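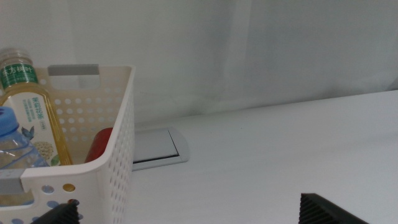

飲料は白い穴あきバスケットにまとめて保管しています。

【共用飲料の整理について 1】
平素よりOuelletコワーキング施設をご利用いただき、誠にありがとうございます。施設管理室では、共用飲料の置き方を見直しました。本スレッドにて、新しい運用をご案内いたします。

【2】
これまで飲料は棚と会議室に分散して置かれており、残数の確認と賞味期限の管理に時間を要しておりました。昨年度の購入本数は2,000本、記録上の払い出しは1,791本であり、差の把握が課題となっておりました。

【3】
今後は、会議室ごとに白いプラスチック製のバスケットを配置し、当日分の飲料をその中に収めます。側面に小さな丸い穴が並ぶタイプで、両側に灰色の持ち手が付いています。

【4】
写真のバスケットには、ジャスミン茶「东方树叶 茉莉花茶」と、水色のキャップの水が入っています。お茶のラベルは中国語表記です。内容についてご不明な点がある場合は、開封前に受付へお尋ねください。

【5】
収納の際は、次の点にご協力をお願いいたします。
・背の高いボトルは奥の壁に沿わせて立てる
・ラベルを手前に向ける
・開封済みの飲料は入れない
・缶とボトルを無理に重ねない

【6】
バスケットは机の左側に置くことを原則といたします。机に埋め込まれたパネルの上には、飲料やバスケットを載せないでください。会議中に取り出した缶やボトルは、机の上に立てて置いていただいて構いません。
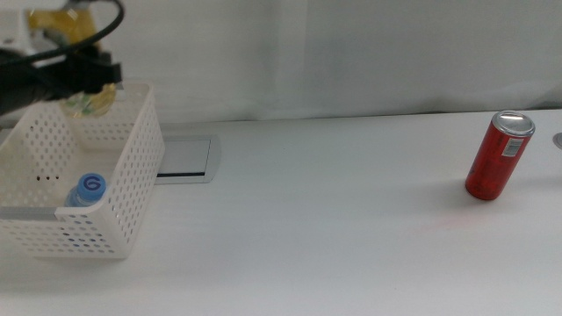 【7】
会議終了後、未開封のものはバスケットへお戻しください。飲み残しは給湯室で中身を捨て、ボトルはキャップとラベルを外したうえで、所定の回収箱にお入れください。缶は軽くすすいでからお出しください。

【8】
机の上に水滴が残った場合は、備え付けの布巾でお拭き取りください。布巾は給湯室の引き出し「Perka」に入っております。使用後は同じ引き出しには戻さず、隣の返却かごへお願いいたします。

【9】
補充は1日2回、午前の開館前と午後の会議枠の合間に行います。補充担当はChantal Wongです。不足にお気づきの際は、予約システムEsumの連絡欄に会議室名と品目をご記入ください。お電話での受付は行っておりません。

【10】
来客用として多めの本数が必要な場合は、利用日の前日正午までにお申し込みください。施設全体の保管上限は300本のため、ご希望に添えないことがございます。あらかじめご了承ください。

【11】
お茶と水の銘柄は、仕入れの状況により変更となる場合がございます。特定の銘柄のご指定は承っておりません。お持ち込みの飲料をバスケットに入れる場合は、必ずお名前を記載してください。記載のないものは共用品として取り扱います。

【12】
本運用は2025年8月27日より全会議室に適用いたします。10月に利用者アンケートを実施し、配置場所と補充の回数を改めて検討する予定です。

【13】
本件に関するお問い合わせは、施設管理室 Annick Pelletierまでお願いいたします。受付窓口のほか、Esumの連絡欄からも承っております。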